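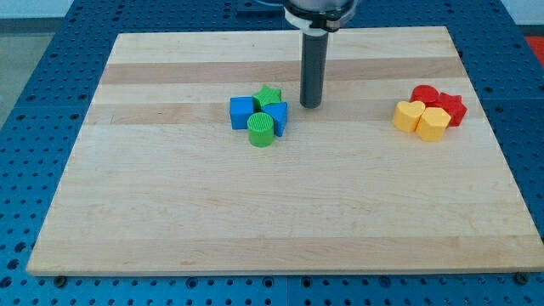

The blocks came to Lirkbridge in a bag without a label. My aunt paid 35 for them at the Sunday market, and she was told they were from Sisau, where all children learn shapes before letters.

"Blue goes with green," she said, and put the star beside the cube. "Red goes with yellow. They are two families and they do not visit."

I was six and I obeyed. But in the night I came down to the kitchen in my socks, took the green cylinder, and carried it across the long wooden board to the other side.

In the morning it was back at home. My aunt was cutting bread. She did not look at me.

"It wanted to see the sea," I said.

"And did it?"

"Only a little."

35 shares
3 comments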